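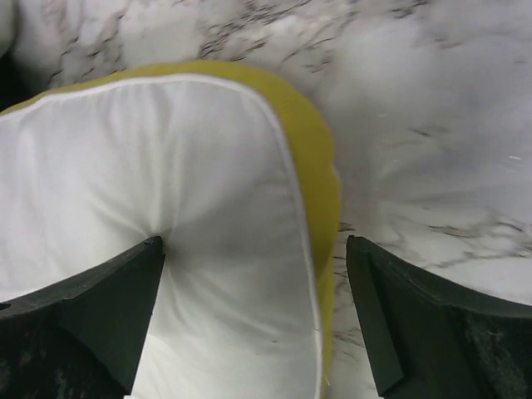 *The gripper view at the cushion table, open day at Planon*

**Gripper kept fumbling the cushion at the open day. Is that normal, and can I run something like it for my club?**

posted by **marblecake_mo**

Okay, so I went to the Planon open day in January, mostly for the free coffee and because my kid is in a robot phase (I'm in it too, let's be real). Most of the floor was what you'd expect. Big arms moving boxes, a conveyor, a guy with a headset. And then in the back corner they had one small arm over a marble-patterned top, with a white and mustard-yellow cushion, and a screen next to it playing what the wrist camera was looking at. I stood there for the better part of my visit.

Here's what I can't stop thinking about. The box arm at the front never missed while I was watching. The cushion one went for a corner, closed, lifted, and the fabric just slid away. Then it backed off, shifted over, tried again. It had a card next to it that said 154 attempts logged so far, and under that the number of clean pick-and-turns, which somebody had left blank. My kid thought it was broken. The woman running the table said no, this was the demo, and then a school group showed up and I lost my chance to ask anything else.

So, a few things:

- Why is a cushion so much harder than a box? It's soft, it's light, you'd think you could just grab it anywhere.
- In my picture there's a fingertip on each side of the yellow edge at the corner, one over the white part and one over the tabletop. Is that where you'd want them? It looked kind of random from where I was standing.
- I help out with an after-school club and we have a small table arm (a Gasia, the older one with the two-finger hand). Could we do a version of this for our own open house, or will it just be an hour of watching a robot drop things?

I have no background in this at all, so please go easy on the math.

---

**tinybearings**

Soft stuff is hard because it moves. Get a stronger gripper or use a suction cup. Also 154 tries seems like a lot, they should've used a box.

---

**slowservo**

I'd skip the suction cup. Air goes right through a lot of fabric and then you're holding nothing, loudly. I tried it on a throw pillow at home and the pillow won.

I've run a fabric table at a few of these events (not the Planon one), so let me take your list in order.

A box has flat sides and it keeps its shape. You find two sides that face each other, you close on them, and you know pretty well where the rest of the box is going to be when you lift. A cushion does whatever it wants. Look at all those folds in the white part of your picture, fanning out from beside the left fingertip, with the little dip right next to it. Every one of those is a spot where the cloth isn't where a simple model of the cushion would put it. Push in one place and the wrinkles can travel, and now your plan is for a cushion that doesn't exist anymore. And then there's the slipping. You can squeeze the filling all day and still only have hold of a pinch of cover.

On the finger placement, I don't think it's random at all. With the fingers like that, you've got the raised seam and the yellow side between the tips. I love a seam for this! It's a raised edge, it's usually the stiffest part of the cover, and if you can get a pinch across it the cloth has a harder time sliding out. I can't tell you from one picture whether that particular try held, but if you handed me that arm and told me to pick a spot, a corner with the seam in it is where I'd go too. The only thing I'd watch is the tip on the tabletop side. If it comes down too low it'll drag on the surface, and a hard slick top gives you a scraping noise that makes parents flinch. Ask me how I know.

Now for your club. Yes, do it! An hour of dropping things is fine as long as people can see what it's trying to do. What worked for us:

1. Put the camera view on a screen that faces the crowd. Kids want to see what the robot sees, and they'll start calling out where it should grab.
2. Use a cushion with two colors. A side that contrasts with the top makes it a lot easier to find the edge, for your software and for the people watching.
3. Slow it way down. I mean slower than feels right. Set the grip force low to start and bring it up a little at a time.
4. Keep 3 cushions on hand so you can swap when one gets squashed flat. They do get squashed flat.
5. Tape a line on the floor and keep small hands behind it while the arm is powered. Have an adult next to the stop button the whole time, with no other job.

We kept a tally on a whiteboard and let the kids predict each grab before it went. Five tries, then everybody switches places. It moves the line along and nobody gets bored.

The older two-finger hand should be okay for something small and lightly stuffed, but check that it opens wide enough to get around a corner before you promise anyone a show. If the tips are bare plastic, try sticking a bit of thin rubber on the inside faces. Big difference for us.

---

**marblecake_mo**

This is so helpful, thank you! I had no idea the seam mattered, and now I want to go back and watch it again with that in mind. I measured our hand last night and it'll fit around the corner of a small cushion but not a fat one, so I guess I'm shopping for skinny cushions now. My kid has already claimed the whiteboard.

---

**ornine_user**

Adding one thing for anybody who finds this page later — check your lighting before the doors open. We set up our fabric table on an Ornine bench in a gym, everything worked great in the morning, and by 2 p.m. the sun had moved onto the white side of the pillow and our edge finder lost it completely. A cheap window shade fixed it. Also, the Wyss tape everybody recommends for the floor line leaves gunk on gym floors, so ask before you use it.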